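Notas da oradora: o lanche das três da tarde
Marwa Zaki, encontro de setembro
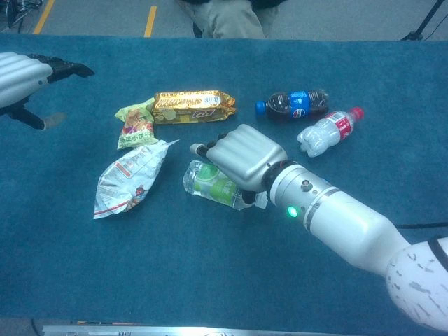 Slide 1. Pacotes de lanche e garrafas de plástico sobre uma toalha azul-esverdeada.

Abrir sem apresentação longa. Perguntar à sala quem lanchou ontem e a que horas. Esperar pelas mãos.

Slide 2. O lanche como refeição sem nome. Na cantina da Panau, o almoço tem horário, mesa e ementa. O lanche come-se de pé, no corredor ou ao computador. Contar o caso da Trolden: 31 pessoas num piso e uma só máquina de venda, ao lado do elevador.

Slide 3. Os diários. Recolhemos 4.000 registos de lanches em 3 locais: Panau, Fulier e Zeng. Cada pessoa escrevia a hora, o que comeu e se estava acompanhada. Não pedimos calorias. Se alguém perguntar, dizer que isso fica para outro estudo.

Slide 4. Ler devagar a citação do diário da Fulier: "Comi bolachas porque a reunião não acabava." Pausa.

Slide 5. Bebidas. Muita gente esqueceu-se de as anotar na primeira semana. Mudámos a folha e acrescentámos uma linha própria. Mostrar as duas versões lado a lado.

Slide 6. O que mudou na Zeng: fruta na copa, intervalo fixo a meio da tarde, cadeiras. As cadeiras foram o pedido mais repetido.

Se faltar tempo, saltar o slide 5. Deixar o contacto no ecrã durante as perguntas. As folhas do diário estão na mesa da entrada, para quem quiser levar.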